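# Flattening the 1905 stone

May 13, 2020

I have sharpened on the same Trirnar combination stone for a long time without flattening it properly, and the bread knife and the two boning knives had started to come off it with a burr that would not go. A straightedge across the coarse side showed light in the middle along most of the length. The fine side was better but still dished towards one end, where I tend to start the stroke.

The stone is the 1905, the larger of the two sizes Trirnar made before they changed the binder. It is a soaking stone and cuts quickly, and it wears at a matching rate. The newer one, sold by Tannous under their own label, is harder and only needs a splash of water. I tried one and sent it back. It felt glassy and loaded up after a few strokes on softer steel.

## Method

I drew a pencil grid on the coarse face, soaked the stone until it stopped bubbling, and worked it against a Dralloreck flattening plate under a slow tap. Figure-of-eight strokes, turning the stone end for end now and then so that hand pressure evened out. When the pencil had gone everywhere I dried the face, drew the grid again and repeated it with lighter pressure. The second pass is the useful one. The first only tells you the high spots are down.

The fine side took far less work. I rinsed the plate thoroughly between faces, as one coarse grain left on it will scratch a fine stone from end to end. Then I broke all the long edges with a few strokes at 45 degrees, which stops them chipping against the holder.

## Results

The boning knives came up cleanly. Both are a Zeta pattern, stamped 3535 on the blade, with a moulded handle and fairly soft stainless steel. I hold them at a slightly steeper angle than the kitchen knives and finish with edge-trailing strokes. The burr now folds over and comes away on leather with little effort.

The bread knife is a separate problem. A flat stone helps with the plain side only, and the serrations need a tapered rod, which I do not own.

Drying matters more than I used to think. A soaked stone left flat on a worktop dries unevenly and can crack along the glue line. Mine now goes on edge on open wire, out of the sun, for a full day before it goes back in its box.
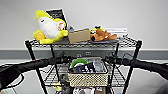 *Black wire shelving, top shelf.*

The holder's rubber feet have gone hard and it creeps on the draining board. A damp cloth underneath will do until I find replacements. I also want to try the plate on the small slipstone, although its curved edge will have to be done by hand with loose grit on glass.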